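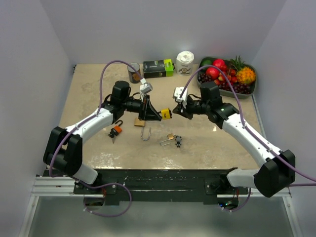
Salma Benmoussa thinks a table should have no more on it than you can clear in the time it takes a kettle to boil. She has timed this. She has also, over the years, failed it almost every night of the week.

"I write about tidy kitchens for a living," she says. "You would think I owned one."

Her newsletter, Letberg, goes out to 431 readers, most of whom write back to argue. The last issue was about the back edge of the table, the strip against the wall where a can or a box gets put down for a minute and is still there in August. She calls it the shore. Things wash up.

Her rule for the shore is short. Anything in a can or a box may stay, in one row, labels out. Fruit gets a tray and a corner. Everything else goes home before bed.

Jelle Verstraete, who shares the kitchen on Doltach and most of the blame for it, finds the rule generous. "A row is how it starts," he says. "Then there's a second row in front, and you're eating dinner on a place mat's worth of table." He would put the fruit on top of the fridge. They have discussed the fridge.

Small things are the real trouble, Benmoussa says. A can knows it belongs in the pantry. Something you can close your hand around has no natural home, so it gets passed from one person to the other — "here, you deal with this" — until someone puts it in a drawer. Theirs was emptied last winter and held 20 dead batteries, a key to the old place at Benkirane and a coupon good for 300 grams of coffee at a store that had closed.

She kept the key. Verstraete would like that noted.

Asked what she tells readers who want to begin tonight, she looks at the table for a while. "Pick up one thing and don't hand it to anybody," she says. "Walk it all the way there."

And if there isn't a there?

"Then it's a tray," she says. "Buy another tray."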